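Cork drive: where we are

Quick one this month, I'm typing between two other things. The cork collection is still on through the end of March and the bins are filling up faster than last year. Total so far 656 corks, counted by weight so don't hold me to it. Last year's whole drive was 165. So, well done everybody.

Bins are at the Bredport library (inside the second door, by the umbrella stand), the Stullanthorpe co-op, and the hardware store on Demadus Street. The one at the bakery is gone, they needed the shelf back. If you've got a bag ready and can't get to any of those, leave it on the porch at the seed library with CORKS on it. In marker please, last time a bag went out with the trash.

What we take: natural cork, any size, stained is fine. Broken in half is fine. Champagne corks yes, but take the wire cage and the foil off first. What we don't take: plastic stoppers, screw caps, the rubbery ones that look like cork until you squeeze them. 82 plastic ones came in last month and every one had to be picked out by hand. If it bends and springs straight back it's probably plastic. If you can see little pits and lines in it, probably cork. When in doubt leave it out.

Where it all goes. About half gets ground up and mixed into the potting beds behind the seed library, the rest goes to the Upadhyay workshop for trivets and pin boards. The trivets will be on the table at the spring plant swap, same price as last year. Pin boards by order only, there is a sheet at the front desk. Two sizes now. The big one takes 13 rows and is heavy so bring a car.

A few people asked about using corks at home. Mulch works OK if you chop them small, whole ones just float off in the first hard rain. Soak before cutting, ten minutes in hot water, and use a bread knife. Plant labels are easy, push a skewer in the bottom and write on the side. Pencil lasts longer then pen, I have tried both. They also make decent feet for a wobbly planter.
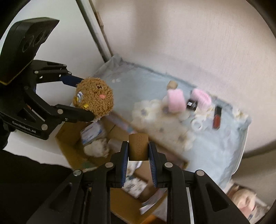 Small, brown, upright, and a fuzzy brown ball for company.

Still needed: paper sacks, a second kitchen scale, and somebody with a truck for the run to the workshop at the end of the month. It's one trip, leaving at 9 am, back by lunch. Reply to this email or put your name on the sheet by the door.

Plant swap details next issue. Start labeling your seedlings now, we had a whole tray of mystery tomatos last time and they were all squash.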